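We use cookies to remember your login and ticket filters. Accept all | Manage settings

Ticket: left gripper drops out partway through a demo
Project: Fisthorpe snack packing
Opened by: Oona Lappalainen
Assigned to: Ilari Nieminen
Status: Resolved
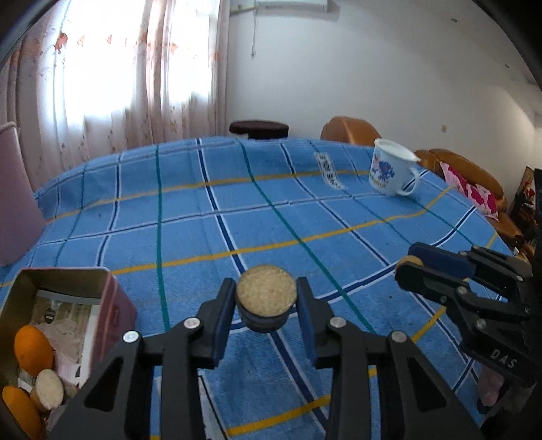

Rice cake in the left gripper's blue pads, tin at lower left.

Oona, September 21, 2018
Loving the hand-held grippers so far – it's so much easier to show the rice cake task this way than it ever was with the joysticks! One problem, though. In the two-handed demos the left jaw reading freezes partway through. The recording carries on happily, but on playback the left side thinks it's still open while my hand is plainly squeezing. I recorded 50 demos this morning and the checker threw out 2 of them for it. Right gripper is fine every time.

Ilari
Great catch, and thanks for going back through the playback. Could you try these in order?
1. Swap the left and right cables at the hub.
2. Open and close both grippers fully before you hit record.
3. Send me the jaw log for one bad demo.

Oona
Swapped the cables and the fault moved to the right gripper! Full open and close made no difference. Log attached.

Ilari
Brilliant, so the gripper's in the clear and it's the cable or the port. Your log shows a gap of 300 milliseconds, then the same value repeated to the end. Cino stops listening after a gap that long and never picks up again. Lauri saw the same thing in March with a tired cable. Please use the spare from the grey drawer, same port, and run a long session.

Oona
New cable in. 90 demos, not one frozen reading, and the jaw trace follows my fingers beautifully. I slowed down on the close as well, as Helmi suggested, and the grip point is much easier to pick out in the trace now.

Ilari
Wonderful! I've binned the old cable and put in a change so Cino reconnects after a gap and flags the demo in colour on the review page. Please leave the two bad ones out of the training set but keep the raw files – I'd like to test the reconnect against them.

Oona
Done, they're in the quarantine folder. Starting on the mug task after lunch.

Closed by Ilari Nieminen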